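# Notebook, zip station - April, afternoon session
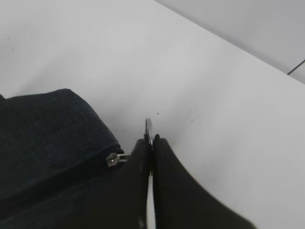
*Navy pouch, wrist camera view, fingertips beside the zip pull.*

Third entry on the rules for the zip task, and the first one written with the rules printed out next to me instead of quoted from memory. Memory had been generous. The sheet on the wall at the Hutchins bench has 19 lines on it. I could recite perhaps half, and of those I had been obeying the ones I happened to like.

So the plan for today was dull on purpose: run the pouch task strictly by the sheet, write down every place where the sheet and the bench disagree, and decide which of the two should change. No new code or new fingers, and no "quick look at the gains while we're here", which has cost this bench more afternoons than the power cuts have.

## Start-up checks

Did them in the printed order. Worth recording that the printed order is wrong. Line 2 says to home the arm, line 4 says to walk the fence and check nobody has left anything inside it. I would like those the other way round, and so would whoever left the torque driver in there last month.

Stop button test: pressed, arm dropped out, reset, pressed the second one, same. The sheet says "test stop buttons" and doesn't say how. I have watched it done by looking at them. Proposed wording:

> Press each stop button with the arm moving at slow speed. Confirm the arm halts. Reset. Repeat for the next button. Initial the log once per button.

Once per button, so that two buttons can't share one set of initials. They have been sharing for a while, going by the log.

Speed limit in hand-guiding mode is supposed to be checked against the value on the Drendo controller screen. The screen showed 300, the sheet says 250 and the taped-on correction also says 300. I went with 300 because two out of three agreed, then realised this is exactly how I'd explain it to an accident inspector and went back to read the risk assessment. It says 300. Fine. The sheet gets fixed, the tape comes off, and nothing gets taped on top again. If a number changes, the whole sheet is reprinted with a new issue letter.

## The approach rule

The line we argue over most is line 9: *fingertips to stop short of the workpiece and hold before closing.* It's there for good reasons. With a soft case the pull can sit anywhere along a small arc, depending on how the fabric has slumped, and closing on the move means you grip whatever has wandered into the gap. Sometimes it's the tab, and sometimes it's a fold of pouch, which then gets dragged across the table with great confidence.

The trouble is that "short of" has no number, and neither has "hold". In the Kondov trial folder I found three people's notes with three different readings, one of whom was me, twice. My own two don't match.

For the rest of this month I'm using:

- Stop 19 mm from the target pose, measured along the approach direction.
- Hold for 1000 ms.
- Take the wrist picture during the hold, never before it.
- If the pull isn't found in that picture, back out along the same line. No hunting about sideways at table height.

The last one will be unpopular. Sideways hunting does sometimes find the pull, and everyone remembers the times it did. It also sweeps two stiff fingers across the table at the height of anybody's knuckles, and the force limit is set for the slow approach, so we would be relying on a number worked out for a different movement. If somebody wants a search pattern they can write it up, get it assessed and have it added as its own line. I'll even sign it.

The 1000 ms feels like an age when you're standing there. I kept wanting to trim it. Leaving it alone for now: it gives the person at the bench time to see that the arm has stopped and to make up their mind, and shaving half a second off a task that gets tried a handful of times an hour is the sort of saving that only looks good on a slide.

## Table rules

Line 12 says *clear work surface*. Clear of what isn't stated. I've seen a mug pass under line 12.

Suggest: one workpiece on the table, nothing else, and a wipe before each block of runs. The wipe matters more on a plain white top than you'd think. Small dark specks show up very well on it, and the pull detector is built on the idea that small things with contrast are interesting. I can see a few specks in the wrist picture myself. Haven't checked whether any of them has ever fooled the detector, so this is a suspicion with a cloth attached. To do: run the detector over the picture with its confidence display turned on and see whether it shows any interest in them.

If it does, I don't want the answer to be a higher threshold. Wipe the table first, then see what is left to fix. We have form for curing dirt with software.

## Workpiece rules

There are none. I looked twice. The sheet covers the arm, the fence, the controller, the table and the operator's footwear, and says nothing at all about the thing being handled. For rigid parts I suppose that was all right, the fixture did the talking. With a soft case it isn't.

Draft, to be argued with:

1. Record the pouch by colour and by the tag number in the tray log. "The usual one" is not an identifier.
2. Place by hand, arm stopped, door open. Close door, then enable. No nudging it straight through the gap in the guard - and yes, the gap is to be reported as a fault again.
3. Zip fully to one end before each run, and note which end. Half-open starts are a separate task with a separate name.
4. Lay the pull flat and leave it. If the operator has teased it into a nice position, that run is marked "presented" and doesn't go in with the others.
5. Retire the pouch when the zip snags by hand. We are testing the arm's manners, and a broken zip makes everything look rude.

Number 4 is the important one. A silver tab on dark cloth, pointing straight at the fingers, is as kind a start as this task can offer, and it should be labelled as such in the results. I don't mind kind starts. They're the right place to begin when you're checking rules and not skill. What I mind is the Danberg summary from the winter, where kind starts and random ones went into a single success figure and the figure then had a whole meeting to itself.

## Fingers

Current pads are the matte black ones. The maintenance card says inspect every 300 cycles. The cycle counter on the controller resets when the controller reboots, and it reboots when the wind changes, so "every 300 cycles" has in practice meant "when one falls off". Moving this to a count kept in the run log, which at least survives a restart.

Inspection to include: edges of both pads, fixing screws marked with a paint line, and the metal parts between the fingers looked at for play. Do it with the arm isolated and the key in your pocket. In your pocket, not in the panel with a note beside it saying "my key".

## Pictures and logs

While I'm being tiresome. Wrist pictures taken during the hold are to be saved for every attempt, including the ones we give up on. The folder from the last block has plenty of tidy approaches in it and hardly a single abandoned one, and I refuse to believe we're that good. Abandoned runs are most of what we'd want if line 9 ever had to be defended to somebody outside the building.

Captions say what is in view and which rule it goes with. They don't say how it went, that belongs in the run log with the time next to it. I've broken this one myself with captions like "nearly!", and on going back to them have no idea what was nearly what.

## Disagreements between sheet and bench, as of today

- Lines 2 and 4 in the wrong order. Sheet changes.
- Speed value out of date. Sheet changes, tape goes.
- Line 9 has no numbers. Sheet changes, values above on trial.
- Line 12 too vague. Sheet changes.
- No workpiece section. Sheet changes.
- Guard gap. Bench changes, and soon.
- Pad inspection counter. Bench changes.
- Footwear. I was in the wrong shoes. I change.

Five for the sheet, two for the bench and one for me. Reprint as issue D once the numbers have had a proper block of runs behind them. Until then the old sheet stays on the wall with a pencil line through 9 and a pointer to this page.

## Next session

Detector check on the specks. Ask whether Drendo's controller can keep its cycle count through a reboot, or whether it simply chooses not to. Find out who holds the editable copy of the sheet, as the one on the shared drive is a scan of a photocopy and line 17 has been illegible since at least issue B. It may be the best rule on there.

Isolated at 16:40, key returned, log initialled once per button.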